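Progress report to the Staltach Fund
Hollthorpe Adult Reading Project, second reporting period
Submitted 14th November

1. Summary

The project offers free reading and spelling lessons to adults in Hollthorpe. The grant pays for tutor hours, printed workbooks and rent on the teaching rooms. Enrollment is on target. Spending on workbooks is over budget and spending on travel is under. We ask the Fund to approve moving money between those two lines, as set out in section 4.

2. Enrollment and attendance

By the end of October, 145 adults had signed up. Most came through the clinic and the bus depot, where we left flyers in the break room. Attendance is strong in the evening groups and weaker in the early afternoon. Shift changes at the Drinix plant account for much of the gap, and we have moved one afternoon group to a later start. 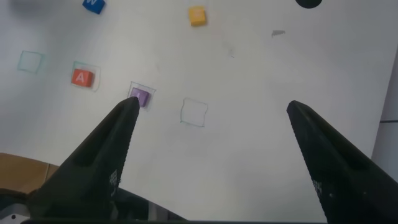 One learner wrote on the feedback form that the later start was the only reason she could keep coming, and that she would like the spelling drills to be shorter and the reading aloud to be longer. Several others in her group made the same request. Tutors have changed the lesson plan to match, beginning with the lower level.

3. Teaching materials

The first workbook was too hard for beginners. It moved from single sounds to full paragraphs in too few pages. We replaced it with the Lâm series, which has larger print and more practice with short words. Learners at the upper level still use the old book and have not asked for a change.

Word building is now part of every beginner lesson. Learners start with short words that share an ending, then move on to words with blends and long vowels, such as "brain," "train" and "grain." Tutors report fewer guesses from the first letter alone.

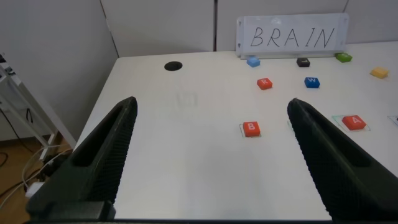 The word "BRAIN" on a white sign with a gray frame.

4. Budget

New workbooks cost $2,000 more than planned. The travel line is underspent because two of the tutors now work from the same site. We ask to move the unspent travel money to materials. No increase in the total grant is requested.

5. Next period

We will test all beginners again with the same word list used at intake. The waiting list for evening groups remains open. Rent for the teaching rooms is paid through the end of the grant year. The intake form is being rewritten in plainer language, and a copy will be sent to the Fund when it is ready.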